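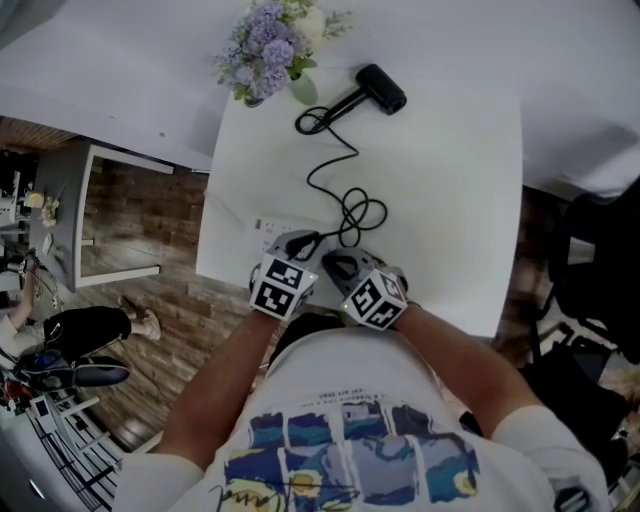
Bellamy buys the old Potard bindery and keeps the notebooks coming

25 May 2020

The notebooks that have been sewn in Fuvdale for three generations will go on being sewn in Fuvdale, and there are plenty of people in town who were very glad to hear it. Bellamy, the family-run stationery maker from Gustwood, has bought the Potard bindery on Mill Lane along with its name, its paper stock and the two sewing machines that date back to the first owner's time.

Anastasia Alexiou, who took over at Bellamy from her uncle, signed the papers last week after talks that began in January. She grew up writing in Potard school books, the ones with the gray cloth spine and the little ruled box for your name, and she said she still has a drawer of them at home (some with the spelling corrections in red).

"I wrote to Savvas to ask if he would sell us some of his ledger paper, and he wrote back four pages in fountain pen," she said. "By the end of the fourth page I understood that he was ready to retire and was hoping somebody would ask."

Savvas Drakos has run the bindery for 42 years and will stay on through the fall to help the new owners learn the machines, which have their moods, especially in damp weather. All seven of the people who work there are keeping their jobs. Eftychia Karamanlidis becomes workshop manager, and Abenezer Hailu, who came to the bindery as an apprentice straight out of school, will look after custom orders, including the guest books and recipe albums that make up almost 16 percent of sales.

Customers shouldn't notice much of a change at first. The pocket notebook, the household ledger and the cloth-bound diary all stay in the range, with the same cream paper and the same rounded corners. Bellamy does plan to bring back the boxed letter sets that Potard dropped some years ago, with lined envelopes and a choice of deckled or straight edges, and Retno Menon, the designer at Gustwood, is going through the old pattern drawers now to choose the first linings. She is leaning toward a green fern print, though she has been told by several people in the workshop that the blue one was always the favorite.

Orders already placed with Potard will be filled as usual, and letters can still be sent to the Mill Lane address.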